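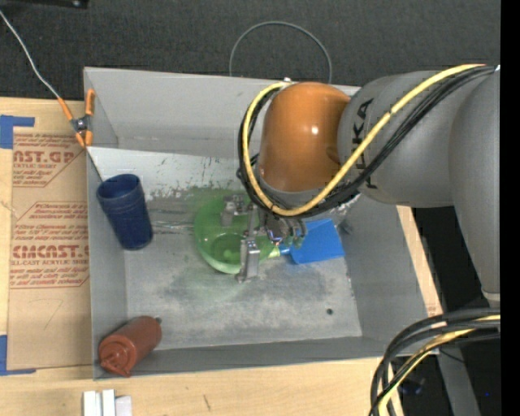 Attachment 1: open grey bin on the wooden table, orange and grey KUKA arm, yellow cable looped round the joint

Ticket: Label printer skips every other label
Site: Steditz
Opened by: Hằng Giáp
Status: Solved

Hằng Giáp, Dec 1, 2023
Hello all! The Vorkard label printer in the post room has started feeding a blank after each printed label. It did this all through a batch of 200. Switching it off and on made no difference. The roll is new, same size as the old one.

Bheki Tshabalala
Thanks Hằng, lovely clear report. Could you hold the feed button until the light blinks, then let go? That makes it measure the gap between labels again.

Hằng Giáp
Done. It fed nine labels, blinked and stopped. Still skipping, but now the print sits too low as well – progress of a sort!

Bheki Tshabalala
Great, that helps a lot. Please open the driver settings and read me the label height and the media type.

Hằng Giáp
Height 56 mm, media type "continuous".

Bheki Tshabalala
There we are! Change it to "labels with gaps", save, and run the feed button test once more. Jianhua Lu had the same thing in February after a driver update.

Hằng Giáp
Perfect! Printed up to 300 without a single blank, and the text is nicely centred. I love this little printer again.

Bheki Tshabalala
Brilliant news. I've added the setting to the Gakatum set-up notes and will close this one.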